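Home | About | Older posts | Contact

What I learned in my first season on the SES phones

2022-04-30
By Trinidad Montes
4 min read

I should say up front that I never meant to join anything. I went along to the Hodberg unit's information night in January to keep my neighbour company, she decided it wasn't for her, and I came home with a form, a lanyard and half a packet of Scotch Fingers. My knees ruled me out of the roof crew (fair enough, they'd rule me out of a trampoline as well), so the unit put me in the operations room, answering calls and sending out jobs when the storms come through.

I had pictured something out of the telly, with big maps on the wall and people shouting across desks. The ops room at Hodberg is the size of a decent kitchen. There are two desks, a radio, a whiteboard that has never once been properly clean, and a kettle that trips the power if you run it with the heater. I love it in there, I really do.

Training ran over a string of Tuesday evenings. The radio part frightened me more than anything, because I'm a person who likes to start a sentence and see where it goes, and you can't do that on a radio. You say who you're calling, then who you are, then you wait. I practised in the car on the way to work, announcing myself to the traffic lights. My call sign for the evening is Bravo Base, and I'd be lying if I said I didn't enjoy saying it.

The other half of it is the questions. When someone rings with water coming through the ceiling they want to tell you about the ceiling, and the carpet, and how the builder said it would be right, and you have to steer them gently back to whether anybody's hurt and whether the power is off. I was taught to ask about the power early, and I have it written on a sticky note in letters you could read from the car park. 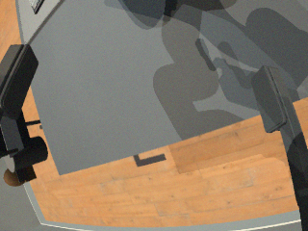
Our big night came in March, when the wind got up over Bralirow and took a good many fences with it. I started at six in the evening thinking I'd be home for the late news. By midnight our three crews were all out and the board held 30 jobs, most of them trees, a couple of them trampolines, and one chook shed that had ended up in the neighbour's pool. (No chooks inside, thank goodness.) By the time the whole thing was tidied up at the end of the week, the unit had logged 155 requests, which for a town our size is a fair whack.

What I remember best is an older man on Erus Street who rang four times. He had a branch through the laundry window and wasn't in any danger, so he kept slipping down the list behind people who were. I felt dreadful about it. Each time he rang he apologised for ringing, and each time I told him he was still on the board and asked how he was going. The last time, he told me he'd made a pot of soup and the crew could have some if they got there before morning. They got there at twenty to four. I'm told it was pea and ham.

I drove home with the windows down and couldn't sleep, so I sat on the back step with a cup of tea and listened to the chainsaws start up again two streets over. My husband came out and asked whether I'd been shouting at people all night. I said I'd been murmuring at them, mostly.

A few people have asked me what they should do to get ready, and I can only pass on what our training officer drums into us. Clean your gutters before the season — I know, I know, mine were a disgrace too. Tie down the trampoline. Keep a torch somewhere you can find it in the dark, and write the SES number, 132 500, on the fridge. If somebody's life is in danger it's triple zero, straight away, and don't feel silly about it.

The unit is taking new people again after the winter break, and there's a spare chair next to mine in the ops room. Bring a cardigan, and please don't touch the kettle while the heater's on.

Older posts | Back to top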